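# Robots coming to our kitting floor: what does the job look like afterward?

**Posted in: Work and Workplace**

**Shona Katene**

Hi all! I work on the kitting line at Brovley, where we put together small kitchen gift sets. Bowls, scoops, brushes, little tins, that kind of thing. We've just been told that a pair of robot arms is coming in March to take over part of the line, and I have to say I'm more curious than scared. I've been picking and packing for a long time and my wrists would not mind sharing!

What I can't get out of anybody is what the people do once the arms are in. The only details we got in the meeting were that the system is called Lumura, that a few of us can put our names down to "teach" it, and that the first job it gets is loading bowls. I'm 57 and I've never programmed anything beyond a microwave. Is teaching a robot something a regular packer can do? And has anyone gone through it and stayed on the floor afterward? I'd love to hear how the days changed, the good and the annoying.

Our shifts are early (5:30 start) and the line is staffed by people who've known each other for years, so that part matters to me too.

---

**Trygve Sjöberg**

Put your name down, please! I did it at Ganik and it's the most fun I've had at a job in ages.

You don't program anything. The teaching where I am is done with a pair of grippers you hold, one in each hand. They have jaws you open and close, and you do the task with them the way you'd do it with your fingers, only slower and a bit clumsier to begin with. The white cubes with the black squares on them are markers, so the software can follow where each gripper is and how it's turned. You do the same small job over and over with little differences (bowl nearer, bowl farther, piece lying the other way around) and those recordings are what the arm learns from. We were asked for 4000 of them for one task. It sounds awful and it went by faster than I expected, mainly because there were several of us swapping in and out.

What surprised me is how much packing experience counts. The young guy from the supplier was very good with the laptop and hopeless at picking up anything light and slippery. We had a woman from the returns desk who got it on her first morning. She knew to come in low and from the side, and the rest of us copied her. If you've handled those bowls for years you already have the hard part in your hands.

Now the changes, good and annoying as requested:

- You stand at a table for most of it, so wear proper shoes and ask for a mat. Ours took two weeks to show up.
- The grippers weigh more than you'd think by the end of a stint. We agreed on 30 minutes on, then swap. Get that agreed before you start, in writing if you can.
- You can't chat with your hands anymore. Any waving about goes into the recording and you have to do that one again. I'm a big hand talker and had to learn to keep my stories for the break.
- Fluffy or soft things are harder than hard things. The arms still come back to us for those.
- There's a new kind of tired. Your back is fine and your head is full.

On the floor itself, the arm (we call ours Vlad, it's on a label and everything) does the dull loading, and three of us who used to load now set it up, keep it fed, sort out its mess when it fumbles, and record more demos when a new product comes in. Nobody on my shift left because of it. I can't promise the same for Brovley, so ask.

Bowl work and the gripper up close, since that's the job you'll be starting on:
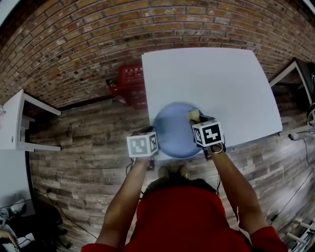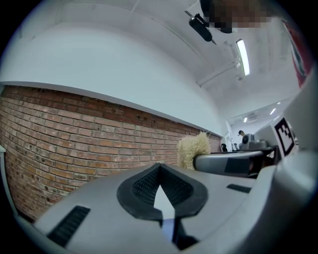 **Shona Katene**

Trygve, thank you, I read this out at break and two more of us are going to sign up! The bit about swapping stints is gold, I would never have thought to ask. Can I pick your brain on one thing: did the teaching hours count as your normal grade, or did they put you on something new? Ours has been described as "a development opportunity," and my friend on the next station says that usually means no extra money.

**Trygve Sjöberg**

Normal grade for us while we were recording, then a small bump once we were the ones looking after the arm. We only got the bump because we asked what the new job was called and whether it had a description. It didn't, so we wrote down what we were doing each day and handed it in. I'd start that list on day one. And keep your early start if you like it, there's no reason the teaching has to happen in office hours. They tried to move us to 9 and we moved it back.

---

**kitline_guest**

It depends on the company. Ours got arms and it was fine but loud. Bring earplugs. The teaching was done somewhere else, so we never got a say in how it picks things up, and it puts the lids in face down to this day. We flip them. If they're letting your own people do the teaching I would take that over what we had.

---

**Shona Katene**

Update for anyone who finds this later: names are in, and there'll be roughly six of us taking turns. I asked about the stints and the job description in the same email and got a yes to the first and a "we'll look into it" on the second. I'm going to keep the list anyway. Also asked for the mats now so they're there when we are. Very excited to get my hands on those grippers!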